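Handbridge Rules (handheld gripper recording)

From the Hullo open wiki on robot practice

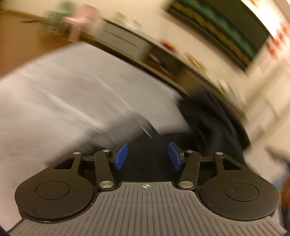
A handheld gripper with blue fingertip pads, jaws open, with blurred white fabric beyond it.

The Handbridge Rules are a short set of good-practice rules for people who record chores with a handheld gripper, so that a robot can learn from the recordings later. I use them most weeks, so I offered to write this page, and I'll try to keep it plain.

Background

The rules started as a checklist at Wavska, a small lab that trains robot arms to handle laundry and table linen. Their first batch was 3,000 clips, and a lot of it had to be thrown out -- jerky swings, fingers hidden, jaws already closed when the clip began. The checklist grew into the 7 rules we have now. (There were more at one point, and I don't miss them!)

The rules

1. Start with the jaws open and nothing between the pads.
2. Keep both fingertips in view the whole time.
3. Move at the speed you'd use to hand someone a full cup. Fast swings smear everything behind the gripper, and cloth is the worst for it, all those pale folds running together.
4. Check the rivets and linkage before each session. A loose joint gives you a different grip every time.
5. Wait 2 seconds after letting go before you stop recording.
6. Leave the room as people live in it. Clutter on a shelf is fine, but faces, mail and family photos should be out of view.
7. Stop after 50 clips and rest your wrist.

Blur and rule 3

This one gets argued over more than all the rest put together. Wavska drops any clip where the target can't be made out at the moment of the grab, but lets blur go on the way in. Rajput, a follow-up project working mostly with kitchen towels, is stricter and wants a sharp view from start to finish. I'm with Wavska here -- real hands move fast sometimes, and I'd like the robot to see a bit of that.

Status

The Handbridge Rules are a voluntary guide and don't replace any safety standard for powered robots. Changes get talked over on the Hullo board on Wednesday evenings, and a separate rule for left-handed users is still in draft.

See also: Fingertip pad care; Clip labeling; Folding tasks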